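# Skendcombe Evening Routine and Sleep Survey

Data card, version 3. Last revised 2020-07-18.

## Summary

The Skendcombe survey records how adults living alone describe their sleep, mood and daily contact with other people. It holds 804 completed questionnaires and 255 follow-up diaries. Collection began in April and was carried out by post and by telephone from the Roltden office. The lead contact is Vandana Rathore; the diary component was designed by Bình Mai.

## Contents

- `survey.csv` – one row per respondent, 85 columns
- `diaries.csv` – one row per diary evening
- `codebook.txt` – wording of every item, with permitted answers

Missing answers are left blank. The value 99 means that the respondent declined the item, and it should be recoded before any averages are taken.

## Measures

Loneliness is measured by 3 short items, scored separately and then summed. Sleep is reported as time to bed, time of waking and number of wakings in the night. Contact is split into calls, visits and written messages. The diaries also ask respondents to list household tasks completed after six o'clock, in their own words. These entries were coded by two readers using the Budard scheme, and disagreements were settled by discussion.

## Limitations

Respondents chose to take part, and people without a fixed address are absent. Sleep times are self-reported and tend to fall on the half hour. The survey has no comparison group from an earlier year – it cannot show whether loneliness has risen or fallen. It should not be used to diagnose or advise any individual.

## Household task codes

Code L covers washing, drying, folding and putting away. Ironing has its own code, I. 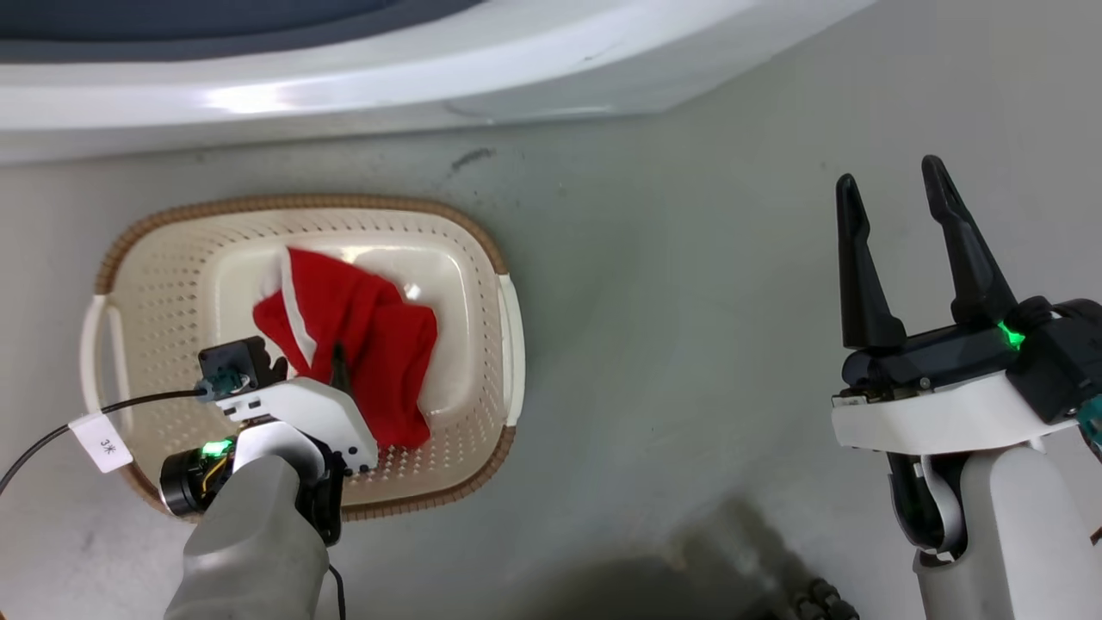
Code L, laundry: red cloth in a perforated plastic basket.

## Access

The files may be used for non-commercial research. Requests should be sent to the Roltden office with a short statement of purpose. Please cite the version number.

Comments

Lâm: Is the blank in column 12 a refusal or a skipped page?

Vandana Rathore: A skipped page. Refusals are 99 throughout.

dataclerk: Could the diary file carry the day of the week as well? I am having to work it out by hand.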